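Cup month at robotics club

I have had the best few weeks at club and I need to write it down before I forget half of it! Gijs Kuipers set us the cup challenge: every team has to write a program that picks up a cup and puts it down again at the other end of the table, all in the simulator, and then we compare scores over 2000 runs. The pass mark is 70 per cent. I'm on a team of four with Marianna, Nele and Willy, and we called ourselves Dewulf after the street with the good chips.

Our first go was terrible. We'd told the arm to aim for the middle of the cup, which is fine when it's standing up nicely and no good at all when it's lying over. Marianna reckoned we should practise on tilted cups only until we got better at them, and she was dead right (sorry for arguing, Marianna). Nele rewrote the part that picks the wrist angle, I fixed the finger spacing, and Willy sat there with a mandarin calling out which runs had gone wrong. We stayed until they turned the hall lights off.

Then the numbers started climbing, and I may have yelled. Kollach, the other team, were sitting on 90 by then – so annoying – but they were lovely about it and showed us how they slow the arm down near the rim. We've borrowed that. They've borrowed our wrist code. My favourite part is still watching it from the wrist view, with the two black fingers coming up at a big white cup on that very orange table.

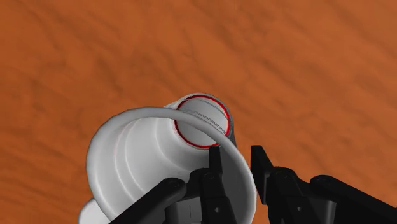

Vomport, December

Next up is a full set of runs with the new wrist code, and after that Birgit Eichhorn wants us to try two cups at once. I've already got a page of notes for it. If you're at school near here and you like this sort of thing, come along, we've got spare chairs!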